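Filed under: Diary, Home & Hearth, Odds and Ends

2024-12-01

Rain again, and I've been up since five with the blind rattling. I gave in, made tea and did what I'd been promising myself since March, which was to sit down with the jigsaw. The big one! 1,000 pieces of Mandton harbour at low tide, bought at the church sale in Cluson for less than a coffee. I've done plenty with 500 (I can polish one of those off over a wet weekend) but this is a different animal. It's almost all mud and sky, and the mud is the same colour as the sky.

I sorted edges first, like a sensible person, and then got bored and went straight for the red boat. Boat done by half past eight. Very pleased with myself, had toast. Then I tried to join the boat to anything else at all and spent an hour and a half on what I was sure was a mooring rope and was in fact a bit of somebody's washing line from the top left corner.

Caught the late morning bus to Derar for wool and stamps. The bus was warm for once and I nearly went past my stop. The wool shop has moved everything round again, so the double knitting is now where the buttons used to be, and they'd run out of the heather green. I bought a mossy one instead, which looked fine in the shop and quite like pond water when I got it home. I'll use it for the cuffs and see. Two hot cross buns from the bakery as well, in December, don't ask me why they had them but I wasn't going to leave them there. 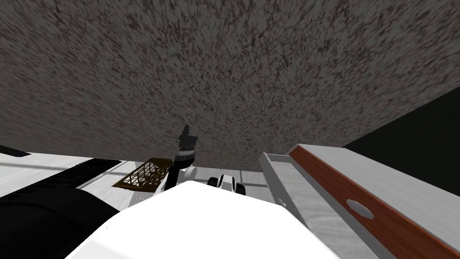 Lunch was the end of the leek soup with far too much pepper. Then I had a proper go at the kitchen drawer, the one that sticks, and found the spare key to the shed, three dead batteries and the instructions for the Yeoman slow cooker I gave away years ago. I kept the key. I kept the batteries too, if I'm truthful, as the bin for them is in Cluson and I'd only just taken my boots off.

Back to the mud after that. I managed the harbour wall and most of the slipway before the light went, and I've got a nasty feeling there's a piece missing by the lamp post. Looked under the rug and in my slippers. Will look in the hoover tomorrow.

Cuffs cast on this evening, 5 rows, and then I pulled out 2 of them. Bed early. Must remember stamps on the cards, the ones for abroad need to go first.

Recent entries
The great marmalade disappointment
Wet socks and the Derar bus
A walk out past Mandton
Sorting the shed (part one)
Heather green, where are you?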